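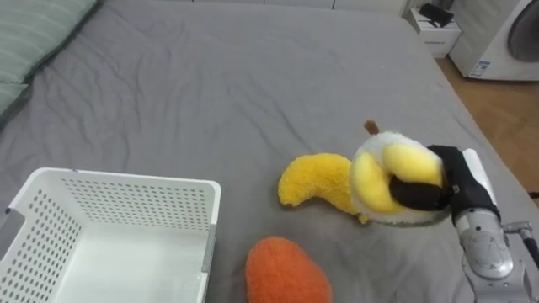 Re: [flelgate-home] Basket on the bed while tidying

May 25, 2025

Urmas Mets wrote:
> Put the laundry basket right on the bed and the soft toys
> go in without any bending. I do the whole room in 7 minutes.

Seven minutes for which room? I'm not convinced. A basket that stood on the floor has no business on a sheet, and my gray one creases if you so much as look at it. Then you straighten it all again - is that in the 7?

The white basket with the little round holes is fine for plush toys, I'll give you that. But a long fluffy tail like the yellow one's will hang over the rim. I'd sooner keep the basket on a chair.

Has anyone stuck with this since October?

Dambrauskienė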